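October 20, 2018

For the last weeks I have been rewriting the part of our software that decides where the hand should go down into the bin. I promised in June to write about it when it worked. It works now in most cases, so I will write, and the remaining cases I will complain about at the end.

First, how it was before. We had one big program that I will call by its real name, Murulau, even if I am a little ashamed of it. It read the depth data, found the blocks, chose one, planned the path and sent it to the arm. All of this was in one loop of 2000 lines. If the planner needed a long time, the perception waited. If the perception gave a wrong block, the planner tried to reach it anyway, and we learned about the mistake only when the arm stopped with a force error. To find the reason we had to read a log in which everything was mixed together.

The new version is divided into small processes which send messages to each other. I gave it the name Drirkell. The perception process publishes a list of candidates, each one with a position, an angle and a score. The planner takes the list and goes through it from the best score to the worst. For each candidate it asks a simple question: can the wrist be there without touching a wall of the bin? If the answer is no, it takes the next one. It sounds very obvious when I write it, but in the old program this check came after the choice, and there was no way back.
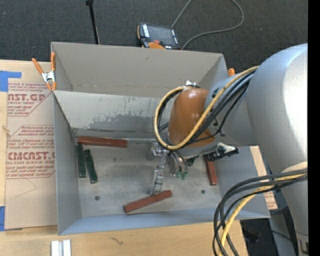
*Nornham Robotics Club – Manipulation Software Group*

The walls are the hard part. They are sloped, and in my first model of the bin I made them straight, because a box with straight walls is easy to write. The result was that the planner refused many good grasps near the bottom and accepted bad ones near the top. Now the model has four tilted planes and a flat floor, and I measure the corners again each time the bin is moved. A reddish-brown block lying against the base of the far wall is the typical difficult case. The fingers need space on both sides of it, and on one side there is only wall. For such a block the planner now prefers to close the fingers over the short ends, if the opening permits it, or it leaves the block for later.

The two green blocks side by side gave me another problem. Dark green has little contrast with shadow on a gray floor, and when two blocks lie close together, my segmentation liked to join them into one wide block. Then it proposed a grasp exactly in the middle, between them. I tried to solve this with color and lost many evenings. What helped was the size. I know how big a block is, so if a region is too wide, I cut it along the line where the depth has a small step, and I give both halves a lower score. Sometimes the cut is wrong, but a low score means that it will be tried last.

I also added a replay tool, and I should have written it first. Every message is saved with its time, and I can run the planner again on old data at my desk, with the arm switched off. A friend from another club recommended the file format of Bellamy, and I am happy with it. My test set has now 100 saved bin states. The old program chose a reachable block in 70 of them. I will publish the number for the new one when I have labeled the last states by hand, as I do not want to count my own guesses as truth.

What is still not good:

- The cables are not in the collision model. I limit the rotation of the wrist, and this throws away some grasps that a human would take immediately.
- A block standing on end has a very small top surface, and its score is often too low.
- After 6 failed plans in a row the system stops and waits for a person. I would like that it pushes the blocks a little and looks again, but pushing needs its own planner – and I have not started it.

If you work on something similar and have a good way to model cables, please write in the comments. I have read two papers about it, and both needed more computing time than I can give in one cycle. The code for the wall check is short, and I will put it online after I clean the variable names, half of which are not in English.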